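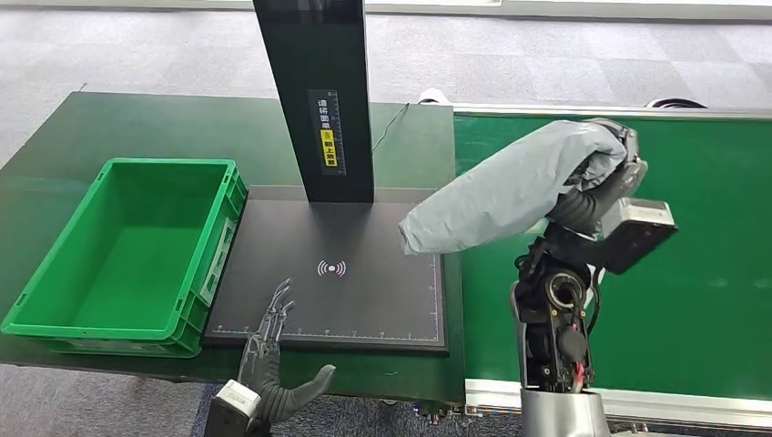
Praltadby working group, scan trials
Minutes, 16 August 2022

Chair: Yasmine Nasr
Present: the trials team, the perception team, one person from El Fassi (remote, camera off, audio intermittent)
Apologies: Rindov, who sent the same apology as last time with the date changed

1. Minutes of the previous meeting

Accepted, with one correction. "The arm was retired" should read "the arm was retried." The arm is well.

2. Actions carried over

Written definition of a successful scan: carried over again, see item 3. Relabeling of the February runs: done, and the perception team would like it recorded that they did not enjoy it. Request to El Fassi for the station's timing log: El Fassi said it had been sent. Nobody present had received it. El Fassi will send it again, with the attachment.

3. What counts as a success

Yasmine presented the count for the single-hold method, in which the right hand carries the soft item to the station, holds it over the black base board and waits for a read. Of 133 attempts, the trials team scored most as successes and the perception team scored noticeably fewer. Both teams were looking at the same recordings.

The difference comes down to the hold. The trials team had been ticking the box whenever the station returned a read. The perception team wanted the item over the board and still at the moment of the read, and did not accept reads picked up while the arm was on its way somewhere else. Trials said a read is a read. Perception said that in that case we could throw the items at it and publish sooner. The chair asked that this not be tried.

Agreed after a long discussion: a success is a read returned while the item is over the board, with the hand held still for 2 seconds beforehand. Reads outside that window go in a separate column, to be called "incidental." The column heading "lucky" was proposed and withdrawn.

4. Soft items

Rigid items are no longer interesting and the group agreed to stop reporting them except as a baseline. Soft items are where the method falls down. Something that sags or bunches in the grip puts its tag in a different place on each attempt, and the planner goes on aiming the wrist as though the item were a brick.

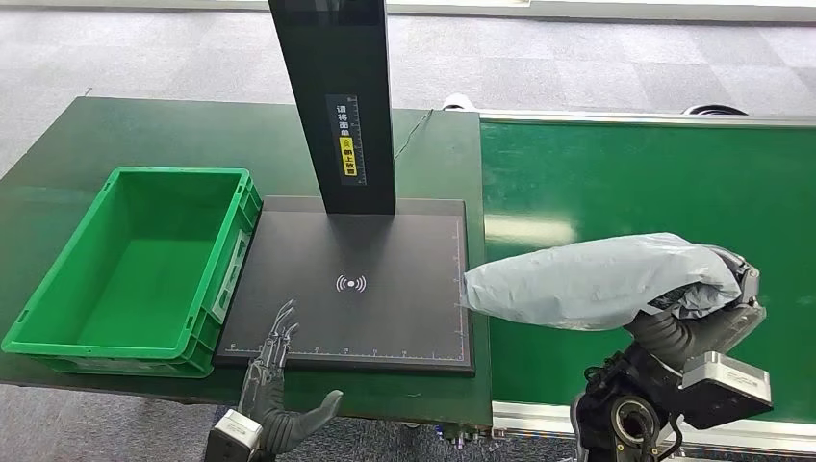 Trials has been comparing two ways around this. The first keeps the wrist pose fixed and varies the height above the board. The second, which everyone now calls the Statton sweep, keeps the height fixed and moves the item slowly from the right edge of the board toward the middle, stopping when the signal is strongest. On early numbers the sweep does better with bags and makes no difference to cloth. It is also slower, by an amount trials described as "fine" and El Fassi, whose audio returned for this item only, described as "not fine."

Perception pointed out that the sweep stops moving when it gets a strong signal, so under the definition agreed in item 3 it would collect its 2 seconds almost automatically, while the fixed pose has to earn them. There was a pause. It was agreed that both methods will be made to hold for the same period, starting from the same trigger, before anyone draws a graph.

5. Left hand

Question raised again as to whether the left hand should be doing anything during the scan. For now it stays near the front of the board and out of the way. Using it to flatten the item was discussed and put off until the right-hand results are in. A note on what "out of the way" means in joint angles would be welcome.

6. Actions

Yasmine to circulate the success definition, in writing this time.
Trials to rerun both methods on 3 bags and 3 cloth items, 5 holds each, same trigger.
Perception to add the incidental column and rescore all 133.
El Fassi to resend the timing log.
Rindov to be told what was decided.

7. Any other business

Trials asked whether the rerun could use the small meeting room's good chair. Not minuted further.

Next meeting when the rescoring is finished.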